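Arm purchase FAQ - Clunon home tasks project

Put together quick after the Belldale meeting. Will tidy up later. Questions to Dineo Cele.

What's the total budget?
18,000 was the ask. Not what we got. Approved so far covers the arm, one gripper, the wrist camera. Spare parts are a separate line, see below.

How much for spares?
3,000 for the year. Fingers, cables, screws, one replacement camera. If you need something outside that, ask before ordering, not after.

Do we need a second gripper?
Not yet. Jörg wants one. Revisit in January when we see how fast we go thru fingertips.

Which fingers are we buying?
Same as now, the black ones with the pointed tips. Lead time from Nillon is 18 days, so order a set before you're on the last one.

Is the wrist camera really worth the money?
Yes. It's the view we use most for floor-level pickup. Do budget for light though. Fast moves blur, and a bright patch of floor washes out.

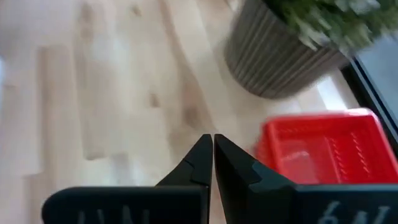

Wrist view on the pale wood floor, fingers nearly closed, red basket and ribbed plant pot off to the right.

Can we skip the extra lighting?
You can. Then slow the arm down and plan on fewer runs per day. Bongani has the quote for 2 lamps, stands included.

What about props?
Baskets, pots, plants etc. come out of petty cash. Keep reciepts. Plastic stuff is fine, buy cheap, buy doubles.

Do we need to budget for the floor?
A mat if the arm is on a cart. Otherwise no.

Lease or buy?
Buy. Bunting quoted a lease, it passes the purchase price after about 53 weeks and service isnt included.

Who signs?
Nandi Zulu for anything on the spares line. Everything else goes to Jacqueline Masson, with the quote attached. No quote, no signature.

When's the next order going out?
Sunday night. Get your list in before then.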